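Washing reds and whites

Last updated: February 1, 2018

Keep new reds apart for the first four washes, and read the care label before you choose a programme.

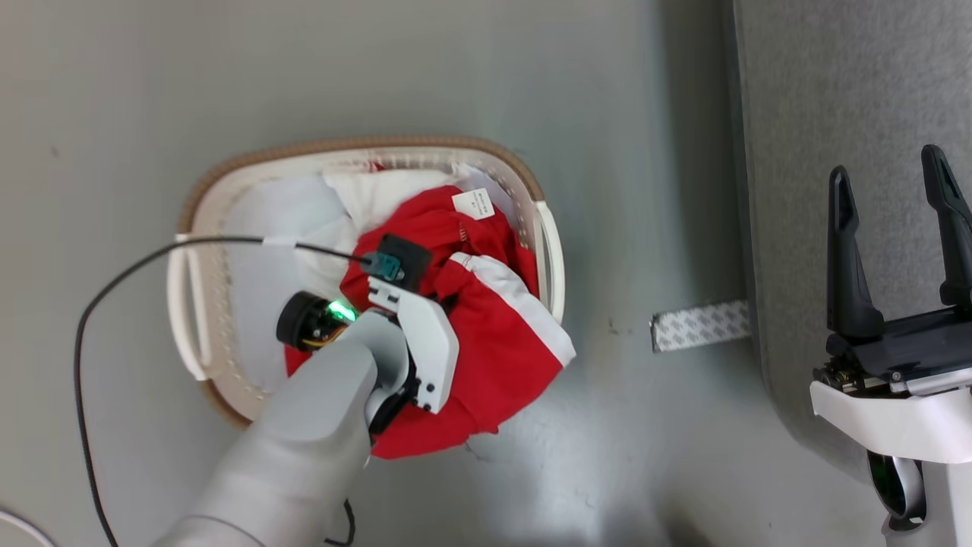 Can a red item with white trim be washed at all? Usually at 30 degrees, on its own, if the label allows it. Don't leave it standing wet - the dye creeps into the white.

Fleece needs very little spin. Skip the softener, dry it flat and keep it off the radiator. Brush the pile once it is dry.

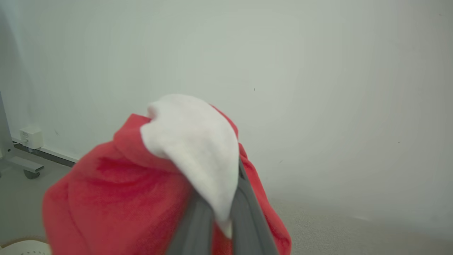
Red fleece with soft white fleece.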